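Bimanual arms: how many episodes before you stop collecting and train?

Board: Robot learning at home and in small labs
Started by marblebench

marblebench
Hi all, long-time reader, not much of a poster, so forgive me if I ramble. I've been collecting teleop demonstrations on a small two-arm setup since December and I have reached the stage where I can't tell whether I should keep going or stop and see what I've got.

The task is pen and paper stuff. Pick up the marker, make a mark on the paper, put the marker down, pick up the eraser, put it back where it came from. Two arms on a rail along the front, leader arms on my side of the bench, one fixed camera looking at the whole area and one on each wrist. The arms are the Walov kit with the white segmented links. My collection software is a fork of Skovura with most of the menus ripped out, because I only ever used two of them.

I'm at 129 good episodes after throwing out the ones where I fumbled. My first plan was 50, and then I read a few things and it became 200, and now a friend in another lab tells me she wouldn't bother training on anything under 2000. I do this in the evenings after my kids are in bed — 2000 would take me into next winter. So what do people really do?

tuppence_hill
Welcome out of the shadows! I'd train now. Tonight, if you can. It costs you one night of the computer being noisy and you'll learn more from watching a bad policy for ten minutes than from another week of collecting. I put it off on my first project for a whole month and then found out that my left wrist camera had been saving the same image over and over since the second evening. All that work, and the arm on that side had been learning blind.

Your friend isn't wrong in her world, mind you. If she's trying to get something that works on any table in any room then sure, thousands. For one bench and one task you are in a much smaller game.

marblebench
Oh my goodness, the frozen camera. I have just gone and checked mine and they're fine, but my heart was in my mouth for a second there. Thank you.

I suppose what holds me back is that I know my episodes are too alike. I start with the same arm nearly every time, and I put things down in places that feel natural to me, so the eraser drifts to the back and the marker ends up over on the right. When I look through the starting pictures they could almost be the same picture. 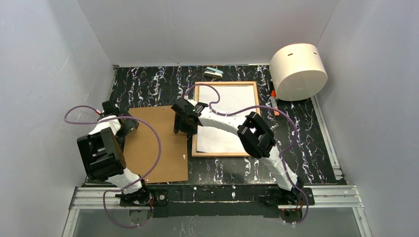 I've tried being strict about it. I had a little list of starting spots taped to the monitor for a while and rolled a die, and it did help, but it slowed me down so much that I'd get maybe a third of my usual evening's work done and I'd go to bed grumpy. Then I dropped the list and went straight back to my old habits within a couple of sessions.

Innes Matheson
I'll be the one to disagree with tuppence, in a friendly way. I wouldn't train yet. I'd fix the sameness first, because a policy trained on what you have will probably look pretty good when you set the bench up the way your hands like to set it up, and then you'll feel encouraged and collect more of the same. I did exactly this with a cup stacking task a couple of years back. We had 2749 episodes by the end (three of us taking turns, before anyone is impressed) and when we finally plotted where the cup started, you could have covered nearly all of it with a saucer.

What worked for us afterward was letting someone else set the table. The person driving the arms wasn't allowed to place anything. My wife did a batch of them while watching her shows and she put cups in places that would never have crossed my mind.

tuppence_hill
Innes, I do take the point, but I still think you can do both. Train tonight, set the table differently tomorrow. The model doesn't get offended. And the bad policy tells you which kind of variety is missing, where a person staring at a folder of pictures is only guessing.

Innes Matheson
If people would really throw the first model away, I'd agree with you. In my experience they fall in love with it a little. I certainly did. But all right, I'll give you half a point.

quietgantry
Can I ask about the speed of the demos? Nobody's mentioned it yet and it made the biggest difference for me. My early demos were slow and careful because I was nervous of knocking things over, and every time I wasn't sure of a grasp I'd stop and hover. The policy learned to hover. It would get over the block and just hang there, thinking about its life choices. I must have spent two weekends poking at the settings before I went back and watched my own recordings, and there I was, hanging over the block in nearly every one.

I now do a handful of warm-up runs each session that I don't record at all, until my hands have settled, and if I stop for more than a breath in a recorded one I toss it.

Ayana Gidey
Seconding the warm-up runs. We do the same in our lab and we also switch drivers partway through a session, since tired hands wander. I'd be a bit gentler than quietgantry about throwing things out, though. Please don't toss the ones where you miss and then recover! A demo where the gripper slides off the marker and you come back and get it on the second try is worth keeping. If all your examples are perfect then the first time the policy is a little off it has never seen anything like it and it doesn't know the way home.

What I do throw out is anything where the driver did something strange that wasn't a recovery. Reaching through the other arm's space for no reason, say, or bumping the bench, or setting a thing down and picking it up again out of fidgetiness. I keep a plain text file with one line per episode, good or bad and a couple of words why, and I fill it in right then. I have tried doing it at the end of the evening and I can't remember a thing.

marblebench
Ayana, this is a bit painful to read, because I've been deleting the recoveries. Every one. I thought of them as mistakes, and I think I was also a little vain about it. Is there any sense in going back and making some on purpose, or does a staged recovery look fake to the model?

Ayana Gidey
Staged is fine, with one caution. If you miss on purpose and leave the miss in the recording, you're teaching the miss too. What we do is move the arm to the bad place first, start recording from there, and then do the getting out. So the episode begins with the gripper a bit past the marker, or tipped the wrong way, and all the model ever sees is somebody sorting it out. We make up maybe one in ten like that.

quietgantry
That's a nicer way of doing it than mine. I'm stealing it.

fennimore
Slightly off to the side, but how is everyone handling the wrist cables? I've got the long loops like everybody seems to on these kits and my overhead view has a cable wandering across it half the time. I moved mine to clips along the links using the Mallent ones and they popped off whenever the elbow folded up tight. I'm back to loops now, and I can't decide if I care.

tuppence_hill
I don't think you should care, as long as the loop behaves the same when the policy is driving as it did when you were. Where I got bitten was tidying up my cables after collecting and before testing. I was so pleased with how neat it looked, and the success rate dropped like a stone. I put the mess back and it recovered.

Innes Matheson
I have a fussier view. A loop that can catch on something will catch on something, and it'll be in the middle of your best session. I use soft fabric ties, two to a link, with a generous bit of slack at the elbow. The Nørgaard people sell a sleeve for it but hook-and-loop strip from the sewing shop has done me fine, and you can trim it with kitchen scissors. Do it before you collect, though, and then leave it alone. On that part tuppence and I are in full agreement, so somebody please note the time.

fennimore
Ha. 9:40 in the evening here, for the record. I'll try the sewing shop.

marblebench
Well, I caved and trained overnight on what I had, so tuppence gets that one. Results, for anyone keeping track: with the bench set up the way I usually do it, it picks up the marker more often than not, and I may have whooped and woken the dog. Then my daughter came down before school and I asked her to put the things anywhere she liked. It reached with great confidence for the spot where the marker always is and closed on thin air. So Innes gets that one, and rather thoroughly.

I've renamed the folder "old" so I don't get attached. The plan from here is that my daughter sets the table (she's charging me in stickers), I do my warm-ups without recording, and I keep a text file the way Ayana does. I'm going to start the other arm first on every second episode and see how long I can stand it. I'll add a batch of those started-from-a-bad-place ones too, once I've got the hang of the rest.

Does anybody mix the old episodes back in with the new ones, or is it better to leave them out altogether? I'd hate to lose those evenings but I'd hate it more if they dragged everything back to the same corner.

Ayana Gidey
Mix them in, but try it both ways once the new batch is as big as the old one. Mine have nearly always been better with the old ones kept. Tell your daughter to try the edges of the reach as well, and then drive those yourself before you record any, so you know the arm can get there and back.

Innes Matheson
I'd leave them out for the first run and add them for the second. Post both numbers when you have them, would you? I'd like to see it, even if it costs me the other half of my point.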